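Household Items and Table Area: Safety Checklist with Comments
Site: Surville, ground floor, room 9
Period: March
Filled in by: Yu-ting Yang

General comment before the list

I made this check between 9 in the morning and lunch. The last list was written by the Prenau office and it used many codes, so this time I write whole sentences. For each point I put OK, Fix, or Ask. "Ask" means that I could not decide alone and I wait for an answer from Mr. Tsai or from Fallow, who supplies our kitchen things.

Part A. The table

A1. Table board lies flat and does not rock when pressed on the corners. OK.
Comment: I pressed each corner with my full hand. In the last check the left front corner moved a little. A felt pad was put under it and it is still in place.

A2. Surface is clean, without old food, glue or tape. Fix.
Comment: There was a sticky place near the back edge. I cleaned it with warm water and dish soap, but one part did not come off. Please do not scratch it with a knife. A plastic card is enough.

A3. Edges of the board have no splinters or sharp places. OK.

A4. The board is white, so we can see crumbs and small broken pieces easily. Please keep it white. Last month somebody proposed a patterned cloth on it and I would like to say no, also because a cloth can be pulled down together with everything on it.

A5. Height of the table is 900 mm from the floor. OK.
Comment: For shorter people there is a step. The step must go back under the shelf after use. Today I found it in the walkway.

Part B. Cups, bowls and pots

B1. Cups have no cracks and no rough rim. OK.
Comment: I check the rim with a dry finger, going slowly. The red cup has light scratches inside, but they are not deep and it can stay.

B2. Bowls stand stable and are not stacked too high. OK.
Comment: The rule is still 5 bowls in one stack in the cupboard. On the table we do not stack.

B3. The handle of the metal pot is tight. Fix.
Comment: It turns a little when I lift the pot full of water. The screw needs a small screwdriver, and the one in the drawer is too big. Until it is repaired, the pot may be used only empty or for dry things like rice.

B4. Items are kept in one row at the back of the table, so the front is free for work. OK.
Comment: This works better than the old way, when all things were in the middle and the sleeves caught them. I ask that heavy things go on the ends of the row after each use.
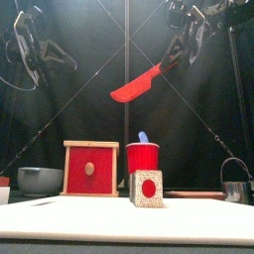 B5. Wooden boxes have no loose nails and the paint does not come off. Ask.
Comment: On the red box I rubbed the paint with a wet white cloth and a very weak pink color stayed on the cloth. It is maybe only dust from the shelf, but I do not like to guess. I wrote to Fallow and asked if this paint is good for contact with food. Until the answer comes, please do not put bread or fruit in the box without a paper under it.

Part C. Knives

C1. Plastic knives have a whole blade, without a broken tip. OK.
Comment: The red one has a broad blade and a rounded tip, and I prefer this type for our table. It cuts soft things like banana and butter well. For carrots it is not strong enough, and if you push very hard it can slide to the side.

C2. Metal knives are in the locked drawer. OK.
Comment: The key hangs in the office and not in the lock. In the morning it was in the lock, so I give OK with a warning. I moved it myself.

C3. Knives are washed one by one and never left in the sink under the water. Fix.
Comment: I found one butter knife at the bottom of the sink below the foam. It is not very sharp, but the habit is bad. I will put a new note on the wall at eye level.

Part D. Floor and light

D1. Floor is dry and free. Fix.
Comment: The step, as I wrote in A5.

D2. Light over the table is enough for reading a small label. OK.
Comment: I tested it with the label of a spice jar. The background behind the table is black, and dark things are harder to find in front of it. If new things are ordered, I recommend bright colors.

D3. First aid box is complete. Fix.
Comment: Small plasters are finished, there are only the long ones. The burn gel is good until next year. The order number for the plasters is 244 on the Prenau list.

Still open

Handle of the metal pot: small screwdriver needed, Mr. Tsai brings one.
Paint of the red box: wait for Fallow.
Small plasters: to order.
Sticky place on the board: I try again with oil.
Note about knives in the sink: I write it this afternoon.

If you repair one of these points before me, please write your name and the time next to it on the paper copy. The paper copy is on the inside of the cupboard door, with a pen on a string.

Yu-ting Yang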